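Search products, spares, manuals

Reading time: 3 minutes

Hornine Benchtop Kettle Descaler, 1,000 mL

Hard water is the price of living somewhere with nice limestone cliffs. You get the view, and your kettle gets a grey crust that looks like the inside of a cave. The Hornine descaler removes the crust. The view is your own business.

It's a citric acid liquid, lightly coloured so you don't mistake it for water at six in the morning. It has no added scent. We trialled a lemon one last July and the whole warehouse smelled like an airport washroom, so that batch was quietly retired.

What you get

One bottle with a childproof cap (also fairly adultproof, so push down hard before you turn). A measuring cup sits over the top. The label is printed in a size that people over forty can read, after a number of letters on the subject.

How to use it

Pour 2 capfuls into a full kettle, bring it to the boil and switch off at the wall. Leave it alone. Wandering back to peer in every minute doesn't speed it up, though we all do it. Tip it out, rinse the kettle, then boil and discard one lot of fresh water before making tea for anyone whose opinion you value.

For badly furred kettles, let it stand overnight. If you own a Rero jug with the fine mesh spout filter, take the filter out and soak it separately in the measuring cup. The older Pranar model has a fixed filter and a stubborn streak, and may need 3 rounds.
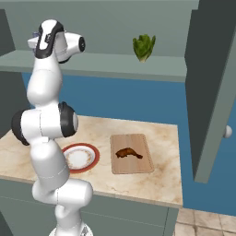 Can I use it on an aluminium kettle?

Stick to stainless steel, glass and plastic, as acid can dull and pit aluminium.

Storage

Keep it upright in a cool cupboard, away from bleach and small children. An opened bottle is good for almost 4 years, by which time you'll have lost the cup.

Contact the Hornine shop | © 2018 Hornine Household | Back to top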